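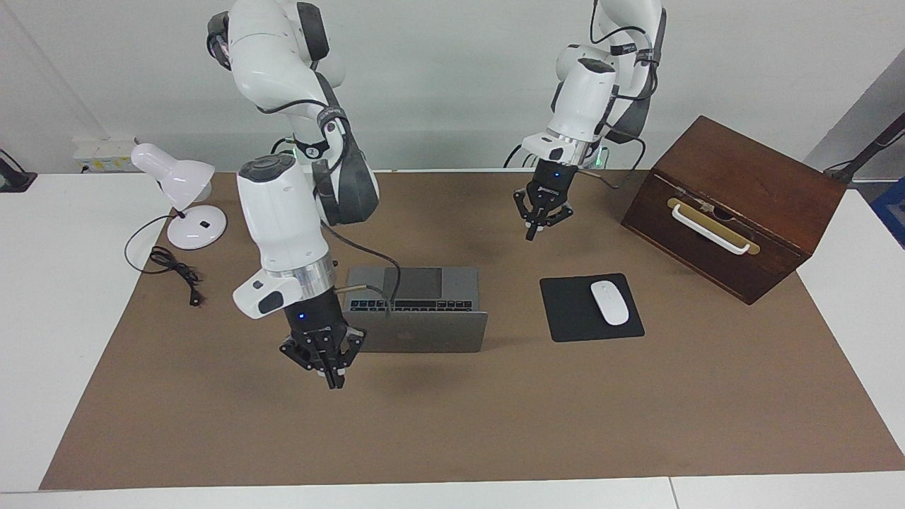 Shared Desks: Frequently Asked Questions

Who may reserve a shared desk?
Any member of the Lisness study center with a current card may reserve a desk. Guests may use a desk when accompanied by a member, who remains responsible for the equipment on it.

How are reservations made?
Reservations are made at the front counter or by calling extension 1231. A desk may be held for up to six hours per visit. Desks not claimed within 22 minutes of the reserved time are released to the next person on the list.

Is the laptop included?
Yes. The laptop is assigned to the desk and may not be exchanged with one from another desk. Members who prefer to work on their own computer should ask the counter to put the assigned laptop away for the length of the visit.

May I take off the paper mat?
No. The mat protects the tabletop and is replaced by staff at the start of each month. Creases and small marks are considered normal wear. Spills should be reported promptly, as liquid can pass through the paper to the surface beneath.

May I eat or drink at the desk?
Water in a closed bottle is permitted – all other food and drink must remain in the lounge.

How should the desk be left? 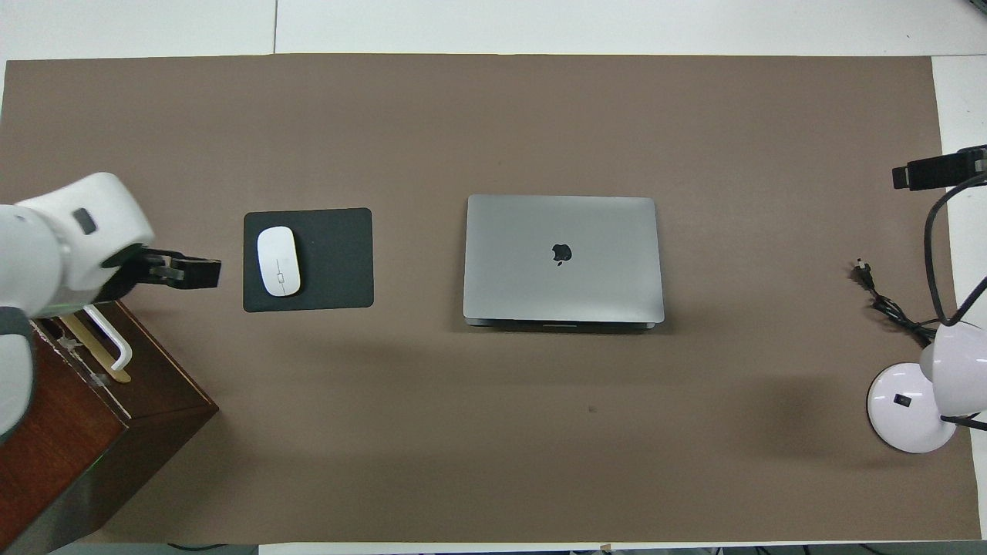 Members are asked to allow five minutes at the end of a reservation for putting the desk in order. Files should be saved to a personal drive and the member signed out of all accounts. The laptop is then closed and left in the middle of the mat, with the mouse resting on its pad. The lamp stays at the right side of the desk, and it is turned off using the small rocker switch on its round base. Personal papers left behind are kept at the counter until the end of the week.

May I bring my own mouse or keyboard?
Yes, provided that no software must be installed in order to use it. The center's mouse should stay at the desk in the meantime. It is wireless, and replacement batteries are available at the counter without charge.

Can the lamp be moved to the left side?
Left-handed members may request a change when they reserve. Please do not move the lamp without assistance from staff.

What happens if something is damaged?
Damage should be reported before leaving the building. Normal wear is not charged. For loss or serious damage, the member's liability is limited to 2000 dollars per incident. Written appeals may be addressed to Itsuki Katayama, Member Services.

Whom do I contact about accessibility?
Requests for a different chair, a larger screen or additional lighting are handled by Isamu Kubo. Please submit them before your first visit where possible.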